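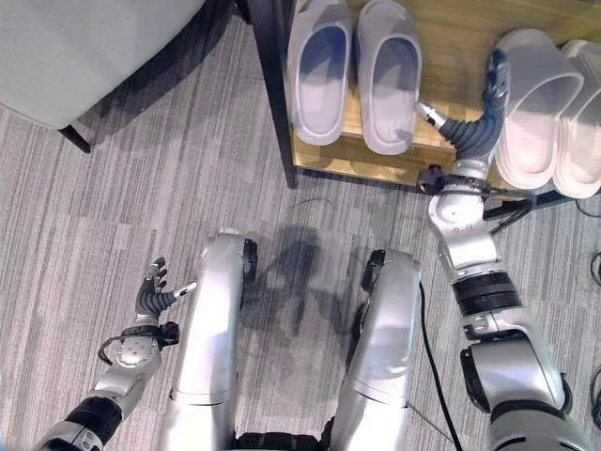 Up at 5 again for the early opening. The Prosser room had 18 on the list this morning and two of us to start with, which is fine until the toddlers get dropped off all at once. One boy cried for a good while after his dad left. I sat with him by the window and we watched the buses until he was ready for breakfast.

The new sign-in system, Cirklow, was down until 8. We wrote the times on paper and I typed them in at nap time. One family's fee came up as $1109 when it should have been $145 for the week, so I left a note for the office. I hope they fix it before the bill goes out.

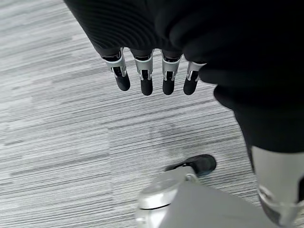
After lunch I walked the school-age group's snacks over to Gremima. They have the gym until the end of March, then it goes back to the school for testing and we have to find somewhere else for the after-school kids to run. I asked about the church hall. The answer was maybe.

Nap was short. Three of them never slept at all, so we did puzzles quietly on the mats. I still have my training hours to finish - six left - and I did one of them online while I ate. 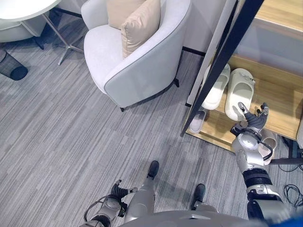

The last pickup was ten minutes late. I didn't charge for it. Bus 151 was late too, so I was home after 7 and had soup. Tomorrow I need to bring in egg cartons and ask about more wipes.

3 comments | 6 shares

mapleroom2: We lose our gym in spring too. We ended up using the library basement.

Tess_K: Cirklow was down for us all morning as well.

earlyshift: Ten minutes late is every night at my center.

Contact | © Dastomico Diary | Back to top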